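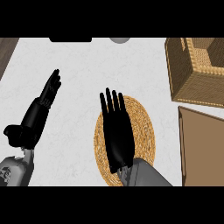

From: list member, Gretorlow
To: home-automation-talk
Date: 2020-07-28
Subject: Re: Re: Drandov and the "table clearing" claims

I read the Drandov write-up twice before answering, because the first time I was annoyed and wanted to be fair. I'm still annoyed.

> The Kinsella people have the arms clearing a table in simulation
> at 93 percent over 80 runs. That's placemats, baskets, boxes, the
> whole mess you'd find in a normal kitchen. Two hands, real fingers,
> none of the old pincher stuff. I'd say we are one product cycle
> away from something you could put in a house. The people on this
> list who keep saying "not yet" ought to say what would change
> their minds.

Fair question, so I'll try.

First, the 93. It is a simulator number. Marble in a simulator has whatever friction somebody typed into a file. My counter has a sticky patch by the toaster and a slick patch where the oil lives, and they move. I'd like to see the same test on a real table that a family ate at that morning and wiped down badly.

Second, look at what the work is. A straw placemat is flat and it gives when you press on it. You and I get one off a table by sliding it to the edge, or by working a fingernail under the rim, and we don't think about it. With a hand that comes down flat from above there is nothing to close on. The write-up says "placemat removed" and never says how. Pushed off onto the floor? Pinched? If it was pushed, does that count toward the 93? I went through the appendix and could not find out.

A wicker basket with a good thick rim is the easy one. I'll give them the basket. Put some bread rolls in it and I take that back.

Third, time. Their table says 7 minutes a run. My kid does it in under one, complaining the whole way. I know speed comes later, people always say speed comes later. They said it in May about the Rarkorcombe towel folder, and at the demo it did one towel and then had to be reset by hand.

I don't have anything against fingers, by the way. I've spent 29 years around packing lines and I have seen plenty of clever hands get taken off and replaced with a suction cup, and the line ran better for it. Suction on coiled straw is hopeless though, so maybe this really is a job for fingers. In that case show me the fingers doing it.

So, what would change my mind:

- a real table, and not one from their own lab
- somebody else's placemats, including a ratty one
- failures listed with what went wrong, all of them
- no person within reach of the arms between runs

If they get even half of their number under those conditions I'll say so here and buy the first round at the next meetup. Until then I'd put it with the towel folder.

Does anyone have the run logs, or just the summary? The link in the write-up asks me for a Drandov login and I don't have one.

--
Sent to home-automation-talk. Please trim your quotes when replying.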